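# An afternoon at the Hukard open day

28 Oct 2022. Went with Jaime Tavares, who had a spare ticket and more patience than me. 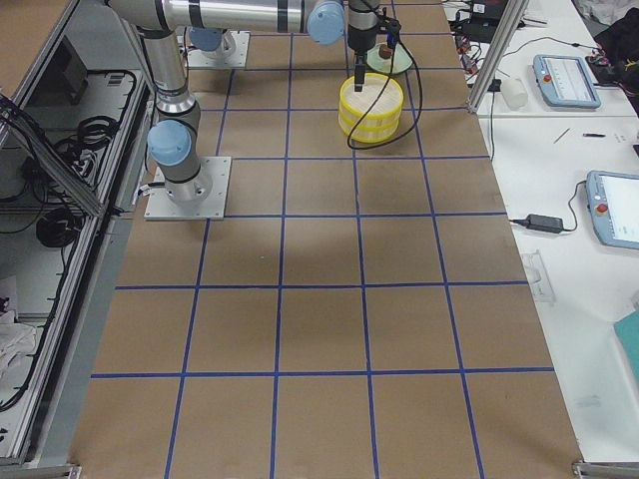 ## What we were told

The talk before the demo promised a lot. Arms like these, said the man from Hukard, will be clearing up kitchens within 2 years. I wrote that down so I can look at it again later.

What we got was one arm reaching over a brown paper table marked out in blue tape, with its tool down at the top of a yellow cylinder. A pale green dish sat just behind. My kitchen has no grid on it, and I asked whether the tape mattered. "It helps us set things out the same way each time," he said. Quite.

I also asked how many tries they'd had at this task. 400 that month, apparently. How many went well? He'd have to check with Parlow, who do the software — and Parlow's stand was shut for lunch.

## Worth going?

Jaime thinks I'm unfair, and says the arm moved more smoothly than the one we saw at Drustley in September. I'll give him that. It was also very slow, and two tablet controllers with red stop buttons lay on the side table, so somebody still expects to need them.

The coffee was good. They're running another one in the spring and I've put my name down, mainly to ask about the 400 again.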